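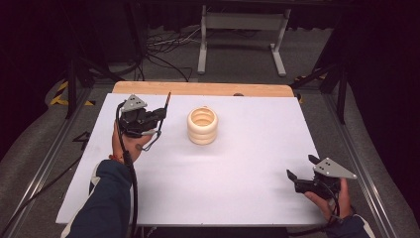
Budgeting for a second hand-held gripper station: what did you forget?

Equipment and Purchasing > Small labs

carpet_lab
We run one recording station at Ilwood and I have to put in a request for a second by June. Two-handed work, one person at a table, a wired gripper in each hand with a marker plate on top. Simple objects for now, one at a time on a white board.

My draft has these lines:

Gripper pair with plates and cables
Aluminum rail for the table surround
Table and white board
Stands
Recording PC
Spare fingers

The grippers take 64 percent of the total. The supplier is Stindov, same as the first pair. I also have a quote from Privthorpe that comes in lower but doesn't include the plates or any calibration. Has anyone bought from both? And what's missing from the list?

dullbracket
Cables. You'll go through more of them than you think. Ours run down the forearm and the sleeve pushes them around all day, so the strain ends up at the connector. We order spares with every pair now and put them on their own line so they don't get cut when somebody trims "accessories."

Also floor covers for the long runs. We didn't budget any and ended up paying for them out of the consumables money.

mothballed2
Had both. The Privthorpe handles are fine. The jaws are fine. The trouble is the missing plates. We made our own, and it took a lot of staff time before the tracking was steady enough to use. If your own hours don't show up in the budget then Privthorpe looks cheaper. If they do, it doesn't.

gantry_no
I disagree with that. We made plates for Privthorpe units too, and once the drawing was done every pair after that was easy. It depends on how many stations you plan to have. For one more, buy Stindov and be done. We have 8 and I would never pay for the factory plates again.

carpet_lab
It's one more station now. Maybe more next year, but I can't promise that in the request.

gantry_no
Then Stindov.

slowfeed
I'd push back on the whole thing. How many hours a week is the first station in use? When we asked for our second, that was the first question we got back, and we had no log. We started keeping one and found the table was free most mornings. We added a shift and put off the purchase.

carpet_lab
Fair question. We do have a log. The station is booked 70 hours a week over two shifts, and what's left goes to setup and changing objects. There isn't another shift to add, the building closes.

slowfeed
OK, that's a real case. Put that number at the top of the request, before any prices.

dullbracket
What did you put down for fingers? You said spare fingers but not how many.

carpet_lab
One spare set. The pads wear at the edge on ours, mostly from pinching against the tabletop when people reach for low things.

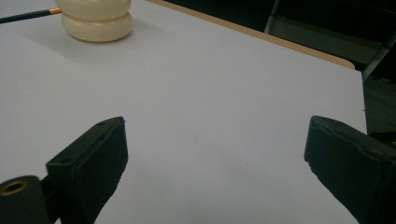 I've been swapping a finger whenever the edge gets rough enough to catch on something, and I don't have a rule for it beyond that. The screws are easy to get at. The threaded inserts in the mount worry me more. If one of those pulls out, I think we're buying the whole mount, and Stindov doesn't list it as a separate part. I wrote to them and they said to ask for a quote.

dullbracket
One set is too few. Order two sets per station. And get the mount priced before you submit, even if you don't buy it. A repair nobody has a price for takes weeks to approve at our place.

mothballed2
Inserts can be replaced if you have someone with a soldering iron and some patience. I've done it. No need to buy a mount for that.

gantry_no
You can, but check the warranty first. Illés, who sell the Stindov line where we are, turned down one of our claims over a replaced insert. The claim was for something else entirely.

mothballed2
Didn't know that. Ours were out of warranty by then.

tableleg
On the table: are you buying the same one again? I'd keep the height and the surface identical between stations. We bought a slightly taller table for our second and the recordings from the two never matched up well. People's arms sit differently. We ended up cutting the legs.

carpet_lab
Same table, wood top, with the same white board laid over it. I was going to save a bit with a smaller board, but I'll leave it alone now.

tableleg
Leave it alone. Buy floor tape too. It's cheap, and if the stands get bumped out of place you want to know where they go back.

slowfeed
Add curtain if the new spot is near a window.

carpet_lab
It is. Adding curtain, tape, floor covers, a separate cable line and another set of fingers. That puts me over what I was told I could ask for, so the new PC might have to wait and we'd use an older one from the office. Has anyone run a station on a hand-me-down machine?

dullbracket
Yes. Get a new drive for it and check the ports before you commit. Ours didn't have enough and the hub dropped one gripper every few sessions.

carpet_lab
Will check the ports tomorrow.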